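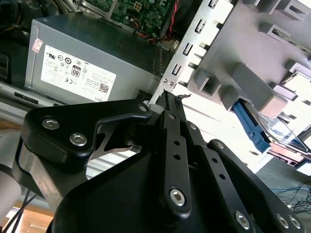
## Handout 3: Inside the Desktop Tower

Hardware Basics, Thursday group, room 623, Oltport. Notes by Aurora Gouveia.

Before you touch the computer, pull out the power cord and wait 90 seconds. Lay the tower on its side, with the open side up. Touch bare metal of the case before you take any part in your hand.

Start by finding the power supply, the gray metal box in the corner. Follow its cables with your eyes only. After this, find the motherboard and the CPU socket.

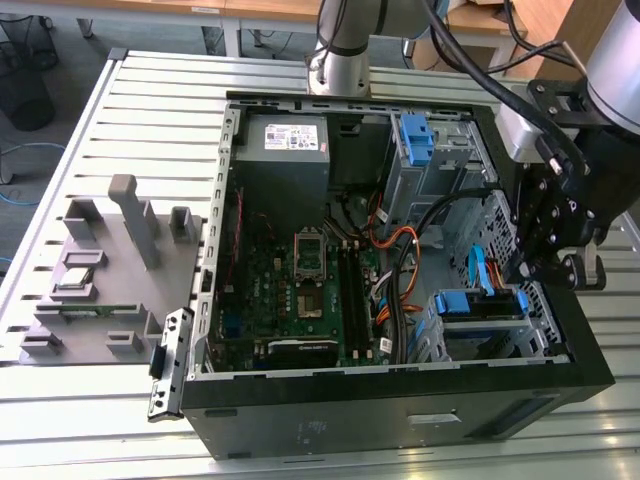 **Which part do we install first, the processor or the memory?**
The processor. It needs free space for the lever, and you must see the small corner mark well.

Memory goes in second. Please write in your notebook which slot you used.

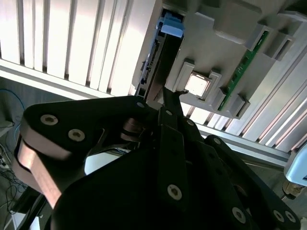 Small parts get lost very easily, and in the Pinheiro course we had to order new ones in May. Every part should have its own place when it is out of the computer. A tray with raised blocks and recessed slots, like the light gray plastic one we see, is better than a flat box. Hold a processor only by its edges.

Words to learn for the test: socket, slot, lever, bracket, drive cage.
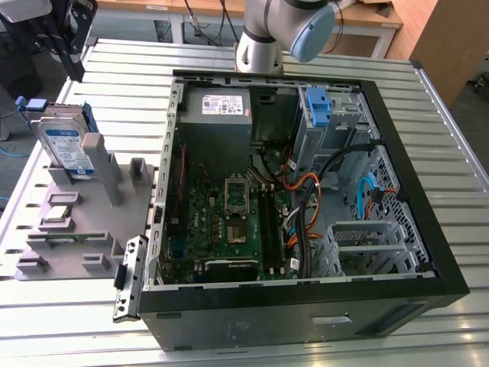 ## Homework

1. Draw the inside of a tower and write the name of each part.
2. Explain in your own words the difference between a power cable and a SATA cable.
3. Read the Emthorpe sheet, first page only.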